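Drinks in the bottom drawer: lying down or standing up?

Ejigu
Finally gave the pull-out drawer at the bottom of our stainless fridge over to cold cans and I am so happy with it! It used to be a graveyard for half onions. Now it's green cans and nothing else.

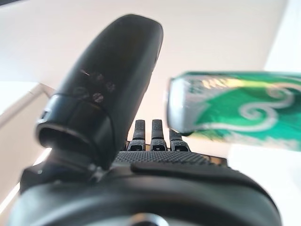

Weraswood
Lay them down and they roll every time you shut it. I went back to standing mine up after 12 days. Less rattle, and you can grab one without looking.

Ejigu
Oh, but I love the roll! Standing up, ours would only fit if I took the shelf above out, and I'm not doing that. We're filling it bit by bit anyway.

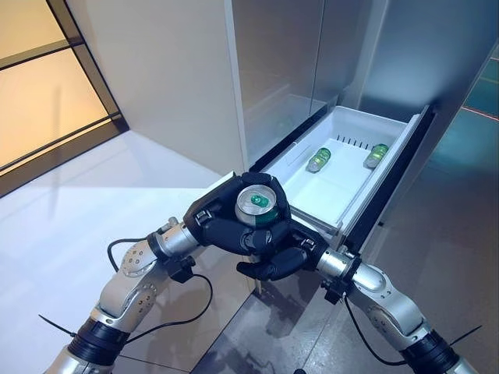
My rule is back to front, so the new ones go in behind and the old ones get drunk first. It's easier when the drawer floor is flat and smooth like ours, with two cans on their sides in there so far, and you can just nudge them along. Keep clear of the vent slots along the back, though.
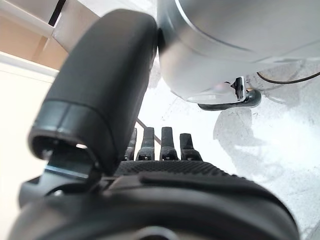 Same rule for the 25 I've got waiting in the pantry, oldest box on top. I write the month on the flap (March is nearly gone).

Beltard
Disagree on the vents, mine have had cans against them for years and everything gets cold just fine. Totally with you on lying down though.
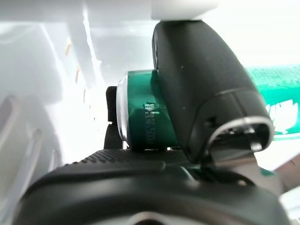 Green can, silver rim to the left

Weraswood
Still standing mine up. Try a strip of shelf liner if the noise gets to you.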